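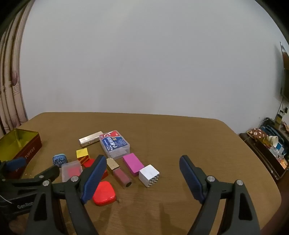

The Second Life of Small Boxes

Shoshana Mbeki has never thrown out a good tin. The one she reaches for most has TOFFEE on the side in light capitals. The toffee went years ago, before she moved to Makcombe, and the tin has since held fuses, stamps and one winter's worth of seed packets.

Her collection stands at 79 boxes, cases and tins, and most of it lives in a hall closet. Every February she brings a few to the table and decides what goes in them for the year. Slim metal cases with a clasp get sewing needles. Clear plastic ones get whatever she tends to lose, usually buttons, as she can check them without opening the lid.

"I don't buy them empty," she says. "Somebody has to have eaten the candy first."

Vsevolod Vasylenko sorts his differently. He runs Pylypenko, a repair shop two streets over, with over 600 small containers on its back shelves, and he goes strictly by size. Color helps too — a yellow lid is easy to find late in the afternoon.

Both agree on labels. Leave the old printing alone, even when it's in a language you can't read, and put a paper tag inside. Glue ruins a lid, and tape is worse after a summer.

Mbeki's buttons, at last count, came to 1,283. They fill four boxes, and she is looking for a fifth.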